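Trultari workshop newsletter, April
Cell news: dropped gears and a cable fault on the Fanlow bench

The gear sorting work on the Fanlow bench stopped twice in April. The first stop was a run of dropped parts, the second an arm that lost its connection in the middle of a move. No one was hurt and no parts were scrapped, but the second stop could have been worse and there are changes everyone who uses the bench needs to know about.

The arm went dead at 2 in the afternoon. The controller reported a lost joint, the power stage dropped out as it should, and the arm sagged on to the bench with a bevel gear still in the grip. Milagros Sosa was on the stop button within a second or so, by which time it had already come to rest. The log gave the fault as a break in communication lasting 500 milliseconds, long enough for the controller to give up.

We spent the rest of that afternoon swapping the obvious things. A new supply made no difference and neither did going back to the previous version of Ayele, the control software. The fault came back when Milagros moved the cable on the floor with her hand while the arm was holding still. The plug was not fully home, and any pull on the slack was enough to break contact. With black cable lying in loops on the concrete beside the arm, there are plenty of ways for it to get pulled.

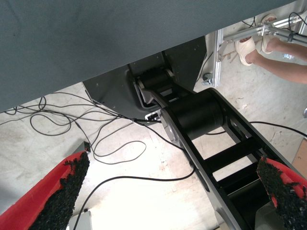 What changes on the floor

Spare cable is to be coiled and tied up to the aluminium frame before the arm is powered. Please don't leave it on the floor, even for a short test. Plugs near the base get a push and a gentle tug at the start of each session, and you initial the sheet to say you have done it.

Stay outside the frame while the arm is live. If you need to get at the cables, power down first and wait for the arm to settle. Closed shoes are required for anyone on that side of the bench. This was already in the rules, and it now applies during setting up as well. A steel gear falling from bench height will break a toe.

The dropped gears

These were a separate matter. Out of 128 picks in the longest run we lost 21, nearly all of them bevel gears. The spur gears have a deep, straight-sided rim and give the fingers something square to close on. The bevel gears taper, so as the grip tightens they tend to ride up and out of it.

The foam pads on the fingers are part of the problem. They have gone ragged along the top edges and are shedding crumbs. Once the foam has torn, the teeth no longer bed into it evenly, and a gear that feels secure when you try it by hand may still turn when the arm speeds up. We had been changing the pads only when they fell off, which was too late.
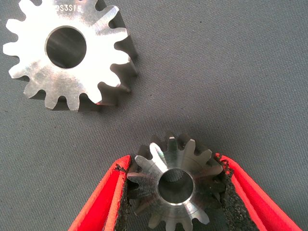
A bevel gear held between the foam pads, with one of the larger spur gears on the bench cloth.

Pads will now be changed as soon as the edge starts to fray. Spares are in the drawer under the Button press, already cut to size. Wipe the finger faces clean before sticking the new ones down and leave them overnight if you can. We have also slowed the lift for bevel gears and put in a short pause after closing. The drop rate on the new settings has not been measured yet.

If you see the lost joint message again, leave the arm where it is, write down the time and tell Milagros before restarting. Restarting clears the part of the log we need.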